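【四月通讯 · 实验台边上】

换了手指,又换了控制器,这个月都在干嘛

大家好,又轮到我来写这一栏了。上一期有人留言,说我们总讲结果,能不能讲讲平时到底怎么试夹爪的。行啊!这个月正好一直泡在双臂台子上,手边全是没整理完的笔记,我就挑着说,想到哪写到哪。

先交代一下背景。我们手上有两套平行夹爪的手指要比,一套是Husto的,一套是Wulus的,控制器这边则是老的那套和Bahrami新出的一版轮着上。要选出一个组合,送到Wirkberg那个桌面整理的项目里去用。那边的要求说起来特别朴素:桌上有什么就拿什么,拿薄的,拿软的,别把东西推跑。听着简单吧?我一开始也这么觉得。

薄的东西我们选了手写板,就是小朋友画画用的那种液晶写字板。这玩意儿平躺在桌上的时候,夹爪几乎没有地方下手,边框圆圆的,又滑,手指稍微偏一点就变成在推它,一路推到够不着的地方去。我的笔记里“又推走了”这四个字出现的频率高得有点丢人。后来Sajib Miah看不下去了,拉了把椅子坐下来,陪我把下探高度一点一点往下调,每次调完都要重新跑一遍,跑到后来我俩连话都不说了,就盯着手指尖看。

最后定下来的办法是让一边的夹爪先抵住板子的一条边,另一边从对角贴着桌面进去。两只手要配合,时间差就很要命。老控制器上两条手臂是各走各的,我们靠在脚本里塞等待来凑,凑得我头大。Bahrami那版可以把两边绑在一条时间线上,这一点我是真喜欢,装好的当天下午我就把以前那些等待全删了(删得特别痛快,第二天又老老实实加回来两处,唉)。

软的东西就更有意思了。布料这种东西,每次放下去的形状都不一样,你跟它讲道理没有用。Husto的手指前端比较窄,夹布的一个褶很准,但是如果褶不够高,它就会夹个空;Wulus的那套接触面大一些,下压的时候比较宽容,可是松手的时候布会跟着粘起来一点,放的位置就飘了。Saeed Rahimi的意见是宁可要宽容的,放飘了还能再摆一次,夹空了就得从头来。我到现在还没被他完全说服,我们为这事吃午饭的时候吵了两顿饭。
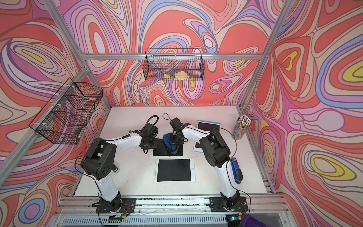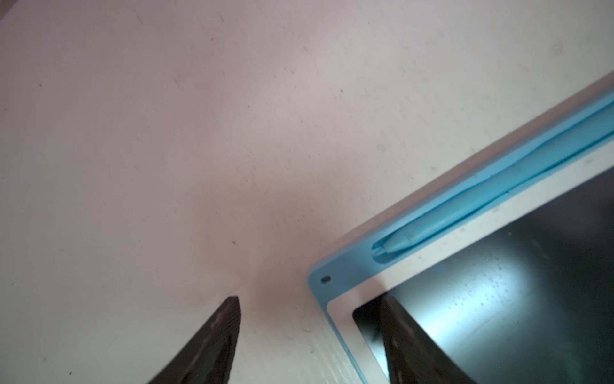
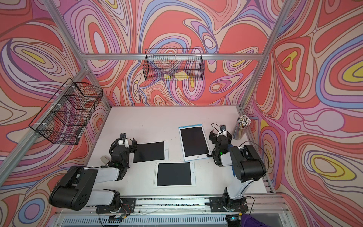
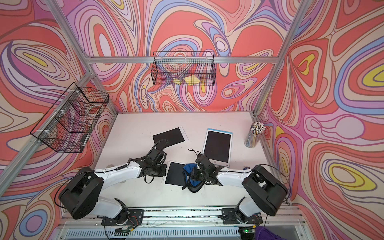
双臂台试夹,手写板与软布。第二张为近看夹爪手指和浅蓝色手写板。

再说说视角的事,因为问的人也不少。固定视角看全局很舒服,两条手臂在哪、板子歪了没有,一眼就清楚,可是手指和边框之间到底还差多少,从那么远根本判断不了。近处的视角正好反过来,手指尖看得明明白白,别的就别指望了。还有屏幕反光!黑色的屏面一亮一块,边缘检测就开始胡说八道,有一阵子它坚持认为反光的那块才是板子的边。Sajib把阈值改了好几轮,最后干脆让程序优先去找浅色的边框,黑的部分先不管,一下子顺了很多。这个改动只有几行,我觉得是这个月最值的几行。

墙上那层花里胡哨的图案,来参观的人都会问一句看久了晕不晕。晕。但是识别程序如果在这种背景前面都能站得住,换个白墙我就不怎么担心了。我们试着把同一套参数分别对着手写板和布去跑,板子基本不受影响,布偶尔会丢,丢的多半是褶皱很深的那几次,阴影一重它就找不到轮廓。这一块还没有解决,下个月接着弄。

数字我知道有人爱看,那就放几个。两套手指各跑了1000次抓取,板子和布混着来,顺序是脚本随机排的。Wulus那边控制器报过67次超时,我把日志翻了一遍,大部分都集中在夹爪闭合之后等反馈的那一步,跟手指本身没多大关系,更像是通讯的毛病,所以我暂时没有拿这个去扣Wulus的分。成功率我先不写,因为我和Saeed对“放好了”的标准还没统一,他认为板子落在目标区里就算,我觉得角度也得对。等我们俩把标准写到纸上再公布,省得到时候又要改。

有几件小事也记一下,给以后用这个台子的同事。

线。夹爪上方那圈线一定要留够余量再走,腕部转到底的时候最容易绷住。我现在习惯是先空跑一遍最大转角,手放在急停上看着它转完,再开始正式的任务。

手指的螺丝换完要做标记。我有一次换完忘了,隔了半天去看数据,死活想不起来哪一段是哪一套手指,最后那半天的记录全部作废重跑。Sajib很有风度,一句话都没说,只是第二天我桌上多了一支油漆笔。

还有台面,跑之前擦一擦。碎屑不大,可是薄板压在上面会翘起一点点,下探高度本来就抠得很紧,一翘就前功尽弃。

接下来的安排是这样:Husto的那套手指我想在前端加一层软垫再试一轮,看看夹空的情况能不能好一点;Wulus的那套主要看松手,Saeed提议松开之前先微微往下压一下,让布贴住桌面再退,我觉得有戏。控制器基本倾向Bahrami了,除非通讯那个超时查出来是它的问题。Wirkberg那边的同事说想过来亲手试试,到时候欢迎大家也来围观,顺便评评理,板子放歪了到底算不算放好了。

想看完整日志的直接找我要,文件有点大,别用邮件。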